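# Can a two-arm setup put the shopping away yet?

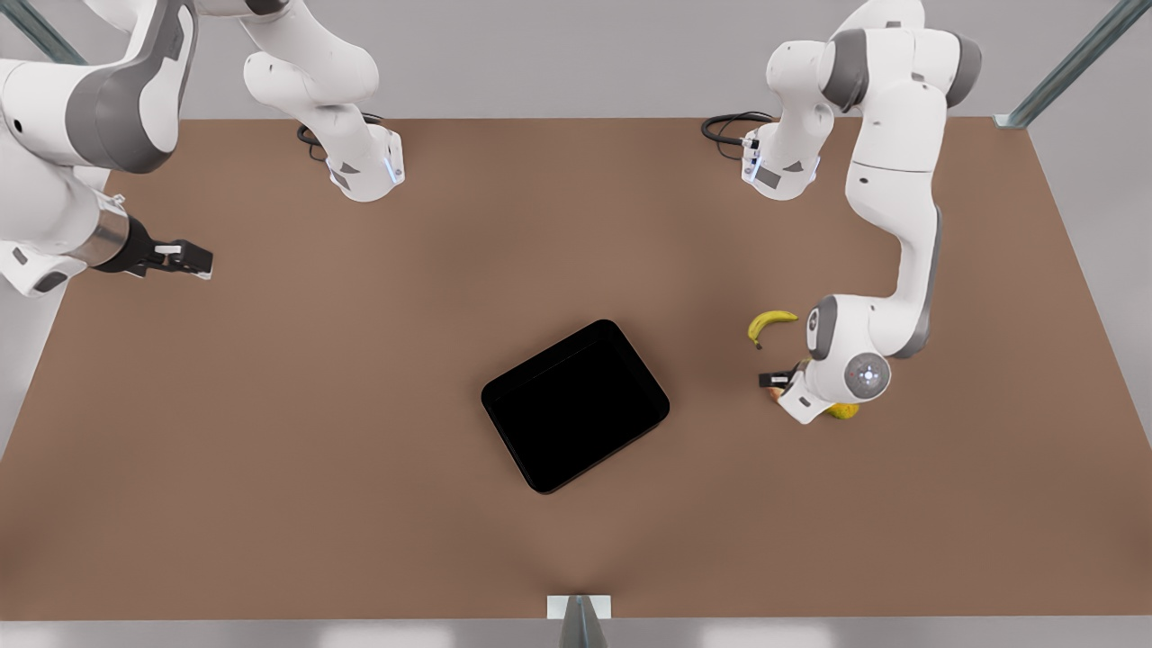

## Posted by trenbridge_kitchen

I run a small community kitchen and I'm trying to work out whether any of the routine handling could be given to a pair of arms in the next year or so. The job I have in mind is fruit into trays. Deliveries come in mixed, someone sorts them onto black trays, and the trays go to the serving hatch. It is dull work and it takes a person off the cooking.

The picture at the top is a simulated version of the task: two arms, a brown table, one empty tray, a banana and a couple of smaller pieces of fruit close together. The left arm is down among the fruit and the right one is holding nothing.

What I'd like to know:

- Is this a solved problem, or only solved in simulation?
- Does the second arm earn its cost for a job like this?
- What should I ask a supplier before agreeing to a demonstration?

I have a quote from Huvisach for a single-arm cell and a brochure from Awad that promises "general kitchen handling" without saying what that covers.

---

## huvi_bench

Partly solved. Picking one known item from a clear table and setting it on a tray is well within reach. The trouble starts when items touch. In your picture the fruit is grouped within a short distance, and a parallel-jaw gripper needs room for both fingers. If there is no room, the arm has to push something aside first, and that is a separate skill which has to be trained or programmed.

We ran 2,000 simulated picks of soft fruit on our own rig, then 1,000 on the bench. The simulated figures looked good. The bench figures were worse, mostly through bruising, and our simulator did not model bruising at all. A pick was scored as a success if the item ended up on the tray. Ask any supplier how they score theirs.

On the second arm: for loose fruit to a fixed tray, one arm will do. Two help if

1. the tray has to be held or turned while it is filled,
2. the table is too wide for one arm to reach across, or
3. you need to hand an item from one side to the other.

Otherwise you are paying for an arm that waits, plus the extra work of keeping the two from colliding.

---

## seka_user

just get someone to do it by hand, we looked at the Seka one and it was slower than a person and needed the table cleared every time

---

## mould_and_fixture

Agree with most of what huvi_bench wrote. A few points from the shop-floor side, where we load small parts into trays with a similar gripper.

Fix the tray. Ours sat at whatever angle it was put down, as yours does, and the vision system coped, but every placement took longer. Two stops screwed to the table removed the problem for very little money.

Questions for the supplier:

- Cycle time per item, measured over a full shift.
- How many times an hour a person has to step in.
- What the arm does after a dropped item. Ours used to stop and wait.
- Whether the gripper can be washed down. For food this may rule out half the list.
- Who retrains it when your produce changes, and at what price.

Take your own fruit to the demonstration, including the overripe stuff. We took 12 parts from our scrap bin to ours and learned more from those than from the sales run.

For household chores in general I would wait. A fixed table with a short list of items is a fair bet now. A worktop that is different every morning is still hard going.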